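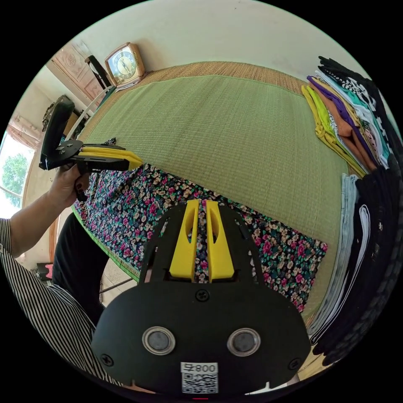

4. Recording a two-handed folding session

This section covers garment folding with the hand-held grippers, using the protocol from the Kalon study. Section 3 (pairing and clock check) must be finished before you start. Text revised April 27, 2023.

4.1 Lay out the work area

1. Use a flat surface at a height where both elbows stay bent. A bed with a mat on it is fine.
2. Stack the other clothes to one side and leave the middle free for the garment you are working on.
3. Spread one garment flat. For trousers, separate the legs so that both can be told apart.
4. Take one gripper in each hand and check that the fingers open and close fully.

Note: Patterned fabric is allowed. In the October trials, policies trained only on plain cloth lost track of the hem on printed trousers, so the Devadiga set now asks for at least 12 printed garments per home.

4.2 Record

5. Hold both grippers still over the garment for 2 seconds. The software uses this pause to find the start of the episode.
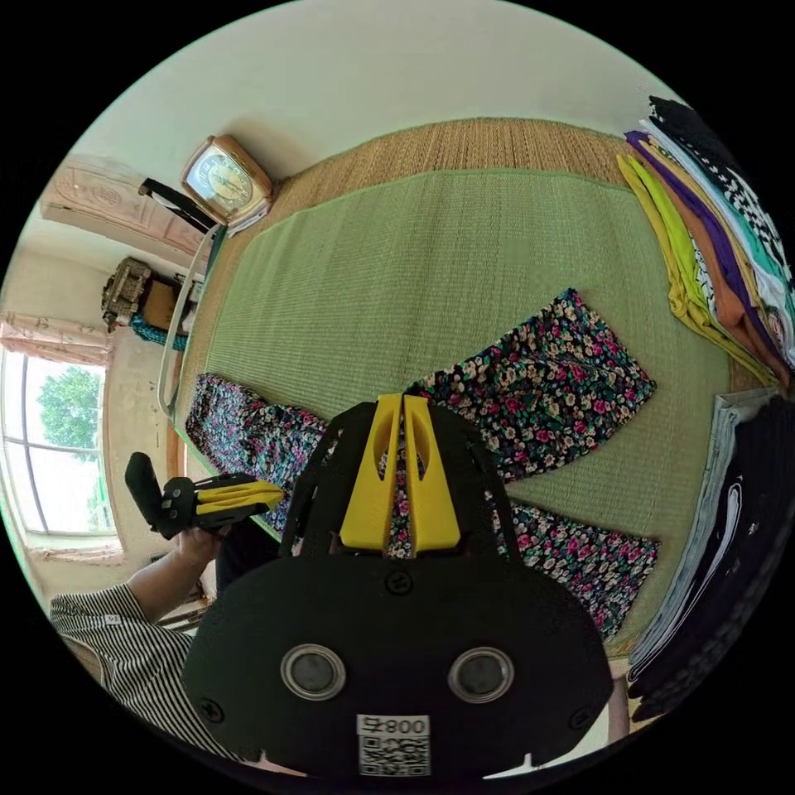 6. Bring one leg over the other, then fold toward the waistband. Either hand may lead, but keep the same one leading for the whole session.
7. Move at about half your normal speed. Fast wrist turns blur the video and the pose estimate drifts.
8. Let go of the garment, raise both grippers, and pause again.
9. Repeat until you have 100 episodes. Failed folds count – mark them as failed and leave them in.

Caution: Do not press the fingers hard into the mat. They bend, and the recorded finger width will be wrong.

Result to expect: with failed folds kept in, the Dadel policy finished 75 of its test folds. The full table is in Appendix B.

Comments (3)

moluvetti_lab2
Does step 5 apply to towels too? The towel section doesn't mention a pause.

foldbench
Yes, same pause for every garment type. We skipped it and had to trim the whole session by hand.

r_k_t
Appendix B link is dead for me – is the table anywhere else?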